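Workshop > Opinion > Kitting and Storage

One part type per bin

Small assembly shops spend money on labeled drawers and then kit from a mixed box. I think this is backwards. Storage can be dense. The kitting table should be sparse, with shallow open bins, one part type in each, and a tray in the middle for the set being built. At Sturneo we moved to this layout in August, for a parts list of 126 lines.

Circuit boards make the case best. Populated boards have tall capacitors that do not tolerate stacking. Laid flat in a smooth yellow bin, each board can be picked by its edge.
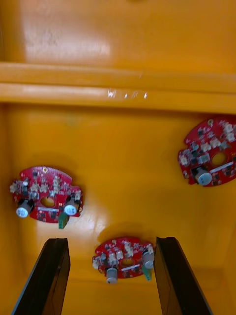 How deep should a kitting bin be? Deep enough that a part cannot roll out, and shallow enough that the floor is visible from a seated position.

Placement matters as much as depth. Bins go on both sides of the tray, so that no reach crosses another bin. Solenoids with lead wires should not share a bin with boards, as the leads catch on components.
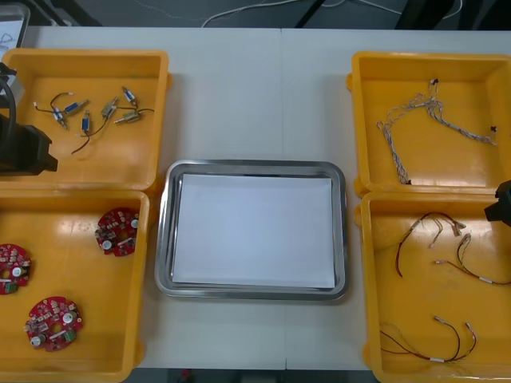

Wires are the hard case

Cellard sells a divided insert for harnesses. We tried it and removed it. The dividers hold the wire straight but hide the ends, and the ends are what the assembler has to check.

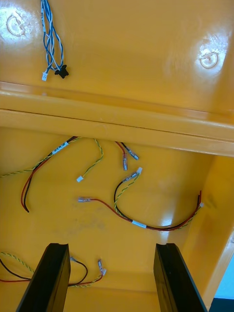 Harness identification should not depend on wire color alone. Color is shared across too many part numbers, and it is read differently under different lamps. A printed sleeve on the bundle, like the white ones on the blue and white wires and on the red, black and yellow-green harness, settles the matter at the bin. The sleeve should stay on until final test.

The center tray is where I expect disagreement. Mine is stainless steel with a sheet of white paper in the base. Paper shows small dark debris and costs almost nothing to replace. Menzies mats are better made, but they get wiped when they should be changed.

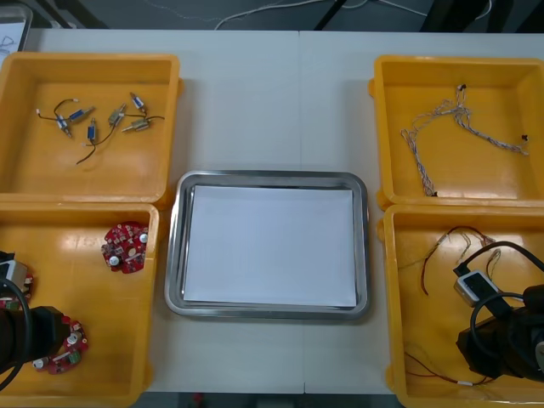

Hurora wrote that paper sheds fiber and that a bare tray, wiped between kits, is the cleaner choice for anything with open contacts. I accept the point for relays. For boards and solenoids I would keep the paper.

Related items
Drawer labels that survive solvent
Kitting carts: 2 layouts compared
Wire sleeves and print height

This site uses cookies to remember your settings. Accept | Manage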